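3.2 Collection of demonstrations

The demonstrations in the Maihi set were gathered without a robot arm. The operator holds one gripper in each hand and does the task with them directly.

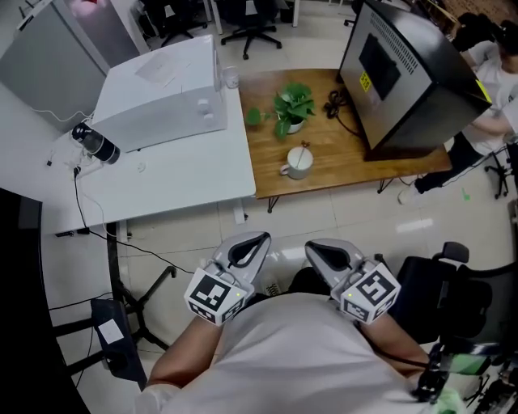 Figure 2. An operator with the two hand-held grippers. Each gripper carries a white cube with printed fiducial markers at its base; a second person is at the wooden table on the right.

We chose ordinary rooms for this work, and we did not clear the furniture before a session. Desks, cables and cups stayed where the staff of the Hollham office had left them. In our earlier set, Flisura, all examples came from one tidy bench, and the learned policy failed often when the background changed.

Every operator first practised for 16 minutes, and this practice was not kept. After it, the operator recorded short episodes of a single task, with a pause after every eight episodes. The pause was requested by the operators themselves — holding both grippers in front of the body is tiring for the forearms. An episode was discarded when the markers of either cube were lost for too long, or when the operator said aloud that it was a mistake. Collection stopped when 1000 episodes had been accepted. The labels were then checked by Ashton Ellery, and doubtful cases were watched a second time.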